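Handgreifer im Abo: Warum ich den Kidance trotzdem zurückgeschickt habe

12 Kommentare · 1359 mal geteilt

Seit Januar liegt mir ein Freund in den Ohren, ich solle doch endlich mal was zu diesen Handgreifern schreiben, mit denen man einem Roboter vormacht, was er später selber können soll. Man nimmt das Ding in die Hand, greift damit Sachen, die Kamera läuft mit, und aus den Aufnahmen lernt dann der Arm. Klingt simpel, ist es im Prinzip auch! Also habe ich mir das Kidance-Set gemietet, zwei Monate, mit allem Drum und Dran, und ich muss sagen: Ich bin hin- und hergerissen. 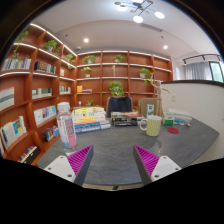
Das Abo ist nämlich so gestrickt, dass man pro Monat eine bestimmte Menge an brauchbaren Durchgängen abliefern soll, und was brauchbar ist, entscheidet die Software von Hultard. Die mag Abwechslung. Einen einzelnen Würfel auf leerer Fläche findet sie langweilig, also kommt alles auf den Tisch, was ein Haushalt so hergibt: Taschenbücher im Stapel, ein gerippter Becher, daneben ein roter Untersetzer, und von mir aus auch die Gliederpuppe, die schon den Arm hochreckt, als wolle sie sich freiwillig melden. Ich finde das richtig so. Wer Roboter nur in aufgeräumten Laboren trainiert, darf sich nicht wundern, wenn sie in meiner Küche ratlos herumstehen. Da hat Hultard wirklich etwas verstanden, und das sage ich als jemand, der an der Firma sonst gern herummäkelt.

Jetzt aber das Geld. In der Grundmiete sind vier Fingerpaare drin, das ist großzügig. Nicht drin ist die Auswertung, die heißt Uva und kostet extra, und ohne Uva sitzt man auf einem Berg Videos, mit dem man erst mal gar nichts anfangen kann. Das ist wie ein Drucker ohne Patrone! Im Bestellformular steht es natürlich, ganz unten, grau auf hellgrau. Wenn ich für ein Set bezahle, dann will ich ein Set, und zwar eins, das am ersten Abend etwas Sinnvolles ausspuckt.

Bei Ó Flaithearta, dem kleineren Anbieter, läuft das anders. Da ist die Auswertung von Anfang an dabei, dafür wirkt der Griff klobiger und die Anleitung liest sich wie dreimal hin und her übersetzt. Ich habe ihn nur einen Nachmittag ausprobiert, das Handgelenk war danach beleidigt. Trotzdem - ich wusste vorher, was ich am Ende bezahle, und das ist mir inzwischen mehr wert als ein schicker Griff.

Womit ich beim eigentlichen Vergnügen wäre, dem Greifen selber. Die gerippten Finger in Magenta sehen ein bisschen nach Spielzeug aus (meine Nichte wollte sie sofort haben), aber ich mag sie sehr. Eine durchsichtige Flasche mit Schraubverschluss ist für mich die ehrlichste Prüfung, glatt und rund, und man will sie ja nicht zerquetschen. Nach ein paar Abenden hatte ich das Gefühl dafür raus und habe mich dabei ertappt, wie ich auch den Salzstreuer nur noch mit dem Greifer holen wollte.
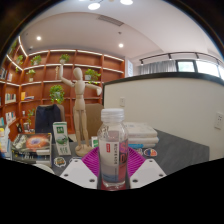 Und würde ich es wieder mieten?

Im Moment nicht, jedenfalls nicht zu diesen Bedingungen. Wer in einer Gruppe arbeitet und sich Uva teilen kann, für den sieht die Rechnung freundlicher aus, und dem würde ich das Set sogar empfehlen. Für mich allein am Schreibtisch ist es zu teuer. Mein Paket ging nach den zwei Monaten zurück, die Abmeldung war in 12 Minuten erledigt, da kann man nicht meckern. Sollte Kidance die Auswertung irgendwann in die Grundmiete packen, bin ich sofort wieder dabei - und schreibt mir gern in die Kommentare, ob ihr einen Anbieter kennt, der das heute schon vernünftig macht.

12 Kommentare anzeigen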